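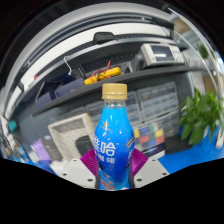 A bottled drink with a blue label and a gold screw cap.

Home | Training | Nutrition | Events | Glossary

Farmer's walk (strength athletics)
Reading time: 4 min

The farmer's walk, also called the farmer's carry, is a loaded carrying event in strength athletics. The athlete lifts one implement in each hand and carries both over a marked course. Results are decided by time over a fixed distance, or by distance covered where the course is not completed. The movement is also used outside competition as a general exercise for grip, trunk and leg strength.

Implements

Competition implements are usually steel frames or cylinders with a handle fixed along the top. The handle sits above the centre of mass, so the implement hangs level when lifted at its midpoint. If the hand is placed too far forward, the rear end drops and may strike the ground during the walk. Handle diameter has a marked effect on difficulty, as a thicker bar opens the hand and reduces the force the fingers can apply.

In gyms the event is commonly performed with dumbbells, kettlebells or a hexagonal bar. Dumbbells place the load close to the thighs and tend to swing with each step. The hexagonal bar joins both sides into one frame, which removes independent movement of the two loads and usually allows a heavier total.

Technique

The lift resembles a deadlift with the hands at the sides. The athlete stands between the implements, bends at the hips and knees, grips the handles and stands up with the back held rigid. Most coaches teach a short first step. Steps then quicken, and stride length increases only slightly. Long strides raise the body at each step and make the implements swing.

Turns are the slowest part of a course. On a tight turn the inside implement travels a short arc and the outside one a long arc, and the difference tends to twist the trunk. Some rule sets avoid this by allowing the athlete to put the load down at the far line, turn and lift again.

Rules

Rules differ between organisers. The Akell series uses a straight course of 16 metres, walked out and back, with unlimited drops. The Setau Open allows one drop, after which the distance is measured from the start line to the front edge of the rearmost implement. Chalk is accepted at both. Lifting straps are barred at Setau and permitted at Akell only in the novice class.

Timing starts on the referee's signal and stops when both implements have fully crossed the finish line. Throwing an implement over the line is treated as a drop.

The heaviest Akell class carries 198 kilograms in each hand. Entry to the Akell final is decided on points, with 1,000 available across the season. The lowest total to have qualified is 892.

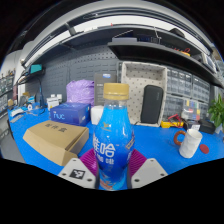
Training

Training for the event is normally divided between heavy, short carries and lighter carries over a longer distance. Heavy carries are limited mainly by the initial lift and by grip. Longer carries place greater demand on breathing, as the trunk must stay braced while the athlete continues to inhale. Short, shallow breaths are preferred to holding the breath for the full course.

Grip is trained separately by static holds, thick-bar work and plate pinches. Calluses are filed down, as raised skin can tear when the handle rolls in the palm. A weekly frequency of one or two sessions is usual, since the event loads the lower back heavily and interferes with deadlift training if placed too close to it.

The Tillman protocol is a staged plan in which the load is held constant while the distance is extended, and the distance is then cut back when the load is raised. It is used chiefly with athletes moving from powerlifting, who tend to have a strong initial lift and slow foot speed.

Injuries

Common complaints include torn calluses, strain of the biceps or forearm, and bruising of the shins or ankles from contact with the implement. Knee and ankle injuries occur mostly at turns or on uneven ground. Flat shoes with firm soles are generally worn.

Variants

The Fudelora carry is a one-handed form in which a single implement is taken to the far line, changed to the other hand and returned. The uneven load is resisted by the muscles on the side of the trunk opposite the weight. In the frame carry, the athlete stands inside a single large frame. The yoke walk, in which the load rests across the shoulders, is a separate event.

See also: Deadlift; Grip strength; Yoke walk; Loading race

16 shares | 0 comments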